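Sorting the play kitchen after the kids are done, quick version. Takes me 11 minutes, less if I don't stop for coffee.

1. Everything out on the table first. Yes, all of it, even teh stuff under the couch.
2. Food in one pile - fruit, bottles, whatever.
3. Pots, bowls and basins in another. Tip them over and check inside, small bits hide in there.
4. Wipe with a damp cloth. Dry before stacking. 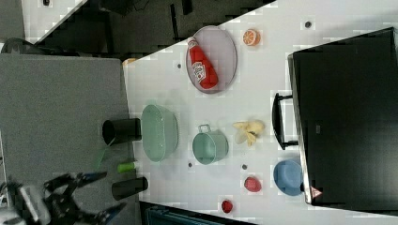
5. Big pieces go in the box first, then nest the bowls. Cups last, they fill the gaps.
6. Fruit goes on top so it dosen't get squashed. Ketchup lying down.

Lid on. If it won't close, pull out 2 pots and start over - quicker than forcing it.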